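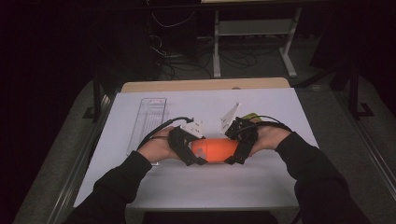 The Rikedska pair is our way of letting the people who do a job teach it to the machine that's going to share it with them. You wear the grippers, you do the work, and the recording goes to the two-armed cell at the end of the line. It took us a long while to see how much of a job lives in the grip. Take an orange cylinder lying flat on a white board, with a gripper closed on each end: ask a packer how they pick up something like that and they'll say "I just pick it up." Put the grippers on them and you find out that one hand moves first, that the other one steadies, and that there's a little roll toward the body before anything leaves the table. We love that roll. It never appeared in a single work instruction we were sent!

July 2020
By the Fusholm bench team

Overview | Fit | Bench | On the floor | Specs | Ordering

What it is

Rikedska is a pair of hand-worn grippers, left and right, with a recorder and a bench plan. Each gripper straps over the back of the hand and has black fingers that do the holding for you. Your own fingers work them from behind. The point is that the cell at the other end of the project carries the same fingers, so whatever you can pick up with the pair on, the cell has a fair chance of picking up too. And whatever you can't pick up, you find out on the first morning, before anybody has bought a feeder.

We sell the pair for rounded and awkward parts mostly — bottles, sleeves, capsules, rollers, the sort of thing that wants to wander off across a table. It will handle square things too, but if your whole line is cartons you probably don't need us. A suction head does cartons very nicely.

The recorder saves where each hand went and how far the fingers were open. It doesn't save who was wearing them. There is no field for a name and we have turned down requests to add one. A session is labeled with the part, the bench and the date, and that's the lot.

Fit

Two strap sizes come in the box and they cover most hands we've met. Long sleeves are fine, and plenty of people prefer them, as the strap edge can rub on a bare wrist by the end of the first hour. Keep cuffs snug. A loose cuff gets between the fingers and the part and you get a recording of somebody fighting their own shirt (we have several).

Each gripper has a cable. It leaves toward the outside of the hand, so the left one goes left and the right one goes right, and the free length is 2 m from hand to recorder. That's enough for a seated or standing bench and a half step either way. It isn't enough to walk to the next bench, and people do try. We've been asked for a wireless pair since January and we're working on it, but the one we tried out on our own bench added weight on the back of the hand and everybody's wrists noticed. For now: cable.

Wear them loose for the first few tries. New wearers clamp down hard and then the forearm gets tired, and tired recordings are poor ones. After a coffee they come back and it's a different story altogether, everything softer and quicker, and those are the sessions we keep.

Bench

You don't need much. A table that doesn't rock, a matte white top, and good even light. We ask for matte as shiny tops bounce the ceiling lights around and make it harder to check the recordings afterward. A board laid on top of a table you already own is perfectly good and it's what we use ourselves.

Leave the area in front of the wearer open. Parts come from a tray at one side and go to wherever they go at your real station: same side, same height, same reach. Please resist the urge to tidy the job up for the recording. If the tray at your station is always a bit too far back, put it a bit too far back. (Better still, move it at the station first. We've had sites get half their improvement that way and then wonder whether they still needed the cell. One of them didn't, and we were pleased for them.)

Posts at the sides of the table should stay outside elbow range. Cables on the floor should be routed behind the wearer's feet or away under the next table, and taped if anyone walks there.

On the floor: what changes for people

This is the part of the page we get most letters about, so it's longer than the others.

Our longest running site is the Fuentealba works, where a packing room fills trays with roller sleeves. Before the cell, the room had four stations and everyone did the same thing all shift: lift, turn, check the end, lay down. The turn is the hard part. It's a full 180 degrees, both hands, with the sleeve level the whole way or the insert slides. Do that for a shift and you feel it in the thumbs at night.

They borrowed a pair from us and the packers recorded the turn themselves, taking turns, over two weeks. They ended up with 1297 usable lifts. A lot of those came from the late shift, who had worked out a way of letting the sleeve settle against the heel of the hand before turning it. Day shift had never seen it done! The line lead played both versions side by side at the changeover and there was quite a lively conversation, and by the end of the month most of day shift had switched over. The machine hadn't even arrived yet.

When it did arrive, it took over the plain sleeves. People kept the short runs, the odd lengths, anything with a label that has to face a certain way, and all of the checking. Three stations are still staffed by hand and the fourth is now the cell with a person beside it. That person loads, clears the stops, and decides when a batch has gone off enough that the cell should be paused. It's a rotation, two hours on, and it was the packers who asked for it to be a rotation. The first plan had one trained operator for the whole shift. They didn't want that job to belong to one person and they were right, it works far better with everyone knowing how.

Not everything got easier. The room is louder. Standing beside a cell that's running well is dull, and a couple of people have said flat out that they'd sooner be packing. The pace of the shared conveyor is set by the machine now, where it used to be set by whoever was talking, and that took some getting used to. The works lowered the conveyor speed after the first month and we think it should have started lower. Our setup notes now say so.

Nobody lost a place in the packing room at Fuentealba, but please don't read that as a promise from us. What happens to hours and posts is decided at your site by your people, and a pair of grippers has no say in it. We do think you should settle it, in writing, before the first recording. Folks are being asked to hand over something they're good at. They ought to know what it's for, and we have walked away from a site where they didn't.

Pay is the other thing. Recording is work. It goes on the clock at the normal rate or better, and it doesn't come out of anyone's break. That's in our loan agreement and it isn't negotiable.

A second site, a small bottling shop in Jindiditz, used the pair for something we hadn't thought of. They had no plan to buy a cell. They used the recordings to settle an argument about bench height, raised two benches, and sent the pair back with a very nice note. We've since written up their method and put it in the box with the manual.

What it doesn't do well

Soft bags. Anything thinner than a pencil. Parts that need to be felt, where you know by the click or the give that it's home — the pair covers your fingertips and you lose that sense, and so does the cell. Wet parts are hit and miss. Anything heavier than a full bottle should go to a different tool, and we're happy to say which over the phone.

It's also not a quick way to get a robot. Expect to throw away a good part of what you record in the first days. The pair will show you which lifts were clean and which weren't, and the person who made the lift is the best judge of why. Sit with them and go through it. Don't do that part in an office without them.

Specs

Supplied as: left and right gripper, recorder, two strap sizes, cable guides, bench plan, manual, the Jindiditz bench height notes
Cable, hand to recorder: 2 m
Widest part, across the fingers: 80 mm
Wrist turn recorded: 180 degrees
Finger pads: replaceable, one spare set included
Power: from the recorder, no batteries on the hand
Cleaning: damp cloth for the fingers, straps come off and go in a cool wash

Pads wear at the tips first. Swap both hands together, even if one still looks good. A fresh pad on the left and an old one on the right will make every part creep toward the left, and you'll spend an afternoon blaming the recorder (we did).

Ordering and loans

Most people should borrow first. A loan is four weeks, and we send one of us along for the opening two days to help with fit and to get the bench right. Bring a box of real parts, scuffed ones included, and have at least three people who do the job every day ready to try the pair on. If only the engineering office can make it that week, tell us and we'll pick another week.

Send us the part, its width across the middle, and a few lines on how it's handled now. Mention if the station is left-handed. We'll write back with a yes, a no, or a request for a sample part, and samples are returned.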